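Wir verwenden Cookies, um diese Seite zu verbessern. Mit der weiteren Nutzung stimmen Sie dem zu. Einstellungen | Akzeptieren

# Nirko - Wortliste der Textilbegriffe aus Skatitz

Nirko ist eine Sammlung von Wörtern und kurzen Beispielsätzen aus dem Bereich Stoffe, Nähen und Haushaltswäsche. Die Einträge stammen aus Gesprächen in Skatitz und im Nachbarort Korkov. Diese Datei beschreibt Version 4, Stand Juli 2025.

## Inhalt

Die Liste enthält 2.234 Einträge. Die vorige Version hatte 2.000, die neuen sind fast alle aus den Gesprächen im Mai gekommen. Es haben 29 Personen mitgesprochen, die meisten haben früher zu Hause genäht, manche auch in der Weberei Olteanu gearbeitet.

Ein Eintrag besteht aus vier Feldern:

- `wort`: die Form, wie sie gesprochen wurde, in vereinfachter Schreibung
- `standard`: die nächste Entsprechung im Standarddeutschen, wenn es eine gibt
- `satz`: ein Beispielsatz aus dem Gespräch
- `ort`: `S` für Skatitz, `K` für Korkov

Das Feld `standard` ist manchmal leer. Das bedeutet nicht, dass wir vergessen haben, es auszufüllen. Für einige Wörter haben wir keine Entsprechung gefunden, mit der die Sprecherinnen einverstanden waren.

## Format

Die Daten liegen als CSV vor, UTF-8, mit Semikolon als Trennzeichen. In älteren Versionen war es ein Komma - bitte die eigenen Skripte prüfen, bevor man Version 4 einliest. Anführungszeichen im Feld `satz` sind verdoppelt. Zeilenumbrüche innerhalb eines Feldes kommen nicht mehr vor.

## Schreibung

Wir haben die Schreibung so einfach gehalten wie möglich. Lange Vokale werden doppelt geschrieben, die Betonung wird nicht markiert. Wer phonetisch arbeiten möchte, muss leider auf die Aufnahmen warten, denn diese sind noch nicht freigegeben.

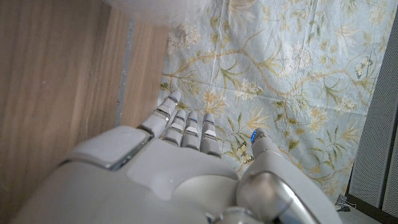 Bei den Bezeichnungen für Muster gab es die meisten Diskussionen. In Skatitz sagt man für jeden geblümten Stoff dasselbe Wort, in Korkov unterscheidet man nach der Größe der Blüten. Wir haben beide Systeme stehen gelassen und nichts vereinheitlicht. Wer nach Mustern sucht, sollte deshalb immer das Feld `ort` mit abfragen.

## Bekannte Fehler

- Einige Beispielsätze sind doppelt vorhanden, wenn zwei Wörter im selben Satz vorkommen.
- Die Wörter für Knöpfe und Verschlüsse sind nur für Skatitz einigermaßen vollständig.
- Bei Verben steht manchmal der Infinitiv und manchmal die erste Person. Das wird in der nächsten Version korrigiert.
- Das Wort für Saum ist unter zwei Schreibungen eingetragen. Wir sind noch nicht sicher, welche bleibt.

## Nutzung

Die Wortliste darf für Unterricht und Forschung frei verwendet werden, mit Nennung der Quelle. Für Drucksachen und Verkauf bitte vorher fragen. Die Namen der Sprecherinnen und Sprecher sind nicht enthalten und sollen auch nicht aus den Sätzen rekonstruiert werden.

## Mitarbeit

Die Gespräche hat Mimoza Stojanovska geführt, die Dateien pflegt Sorin Lazarević. Korrekturen nehmen wir gern an, am liebsten eine Zeile pro Korrektur, mit altem und neuem Wert. Bei neuen Wörtern bitte immer den Ort angeben - ohne Ort können wir den Eintrag nicht aufnehmen.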